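Goodbye to Lady Corwen (and yes, I cried)

I was standing in the kitchen waiting for the kettle when my sister texted me four exclamation points and a link, and I knew before I opened it. Brigitta Brunner is leaving Skarnarcombe. She and Severin Marti are packing up the apartment in the city and moving for good to Plaledau, where his mother grew up, and she says she doesn't plan to take on another series for a long while, if ever.

If you've been reading this blog for any length of time you know what that show has been to me. I started it the winter I had my knee done, when I couldn't get up the stairs and slept on the pullout for most of a month, and I have now seen all 65 episodes at least twice (the one with the flooded chapel more than that, please don't ask). Seven seasons of Lady Corwen in that awful green coat! I used to say I'd only keep watching as long as she was in it, and now I suppose I'll find out whether I meant it.

What I keep coming back to is how she told everybody. There was no big sit-down interview with the soft lighting and the box of tissues. She put up a plain letter on her own page, a little before breakfast time here, and it was four paragraphs long. She thanked the crew by department. She thanked Rhiannon Lloyd, who wrote the part, for letting Lady Corwen be rude. She said she'd been away from home for most of her marriage and that she was tired, and that she wanted to learn to make the plum dumplings properly while there was still someone to teach her. I read it out loud to my husband, who has never watched a minute of it, and even he put his toast down.

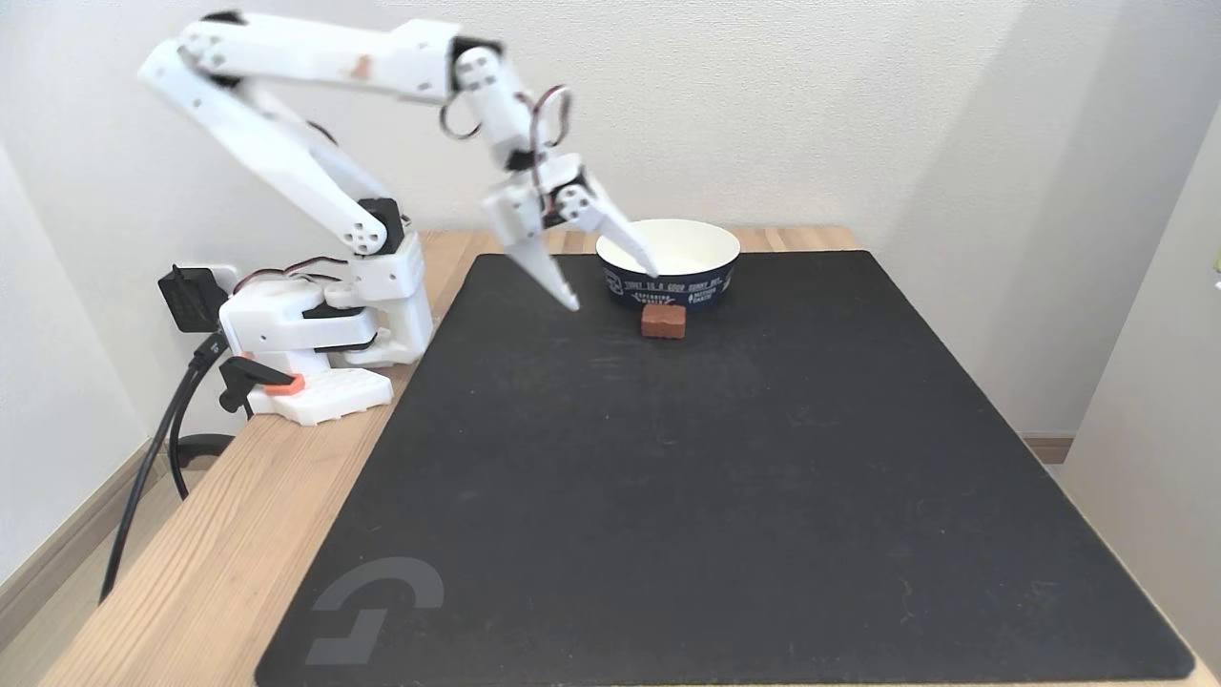
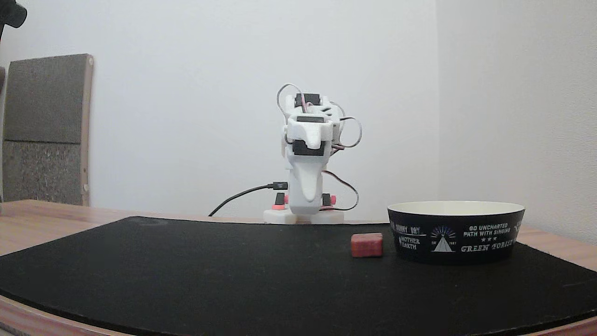
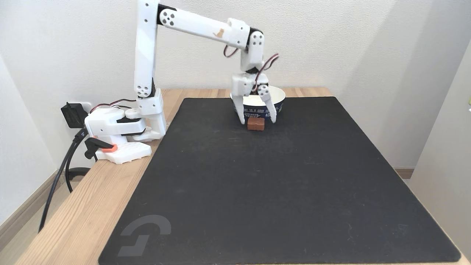
The white arm and the black mat.

Of course not everyone has been kind. By the time I'd finished my tea there were 741 comments under the letter and I read far too many of them. Some people think she's holding out for money. Some people think Severin is behind it, which they also said when she cut her hair, and when she skipped the Atano awards, and when she stopped eating meat. That poor man. He paints boats and keeps bees as far as I can tell, and every time his wife makes up her own mind about something he gets the blame for it. I remember them doing the same thing to my aunt at church when she quit the choir, and she wasn't even married.

I do understand being upset, though. When you've had somebody in your living room for that many years you feel you ought to have been consulted. And there's the question of the story itself, because the last season ended with her on the ferry holding the letter from Gisler, and we still don't know who sent it! I have a theory that it was the doctor. My sister has a theory that it was the dead brother, who she says isn't dead. We have had words about this.

Ottilie Mösli is staying on as the younger sister, and I'm glad, she got so much better once they let her be funny. Yen-ting Hsu is supposed to be joining in the fall. I loved her as the piano teacher in that sad movie I made everyone watch at Thanksgiving, so I'm going to try to keep an open mind. Filming starts again in September if the weather up there behaves.

As for Brigitta, I hope she gets her dumplings and a good long stretch of mornings with no one doing her makeup. I wrote her a card. I have no idea where to send it, so it's propped up by the bread box for now, and if any of you know whether the old fan address still works, leave me a note. I'm also going to start over from the first episode this weekend, and anyone who wants to watch along is welcome. I'll put up a post after each one, probably too long.

Recent posts
The green coat, ranked by season
What I got wrong about the ferry scene
Plum dumplings, first attempt
My knee, one year on
Award show dresses I would wear to the grocery store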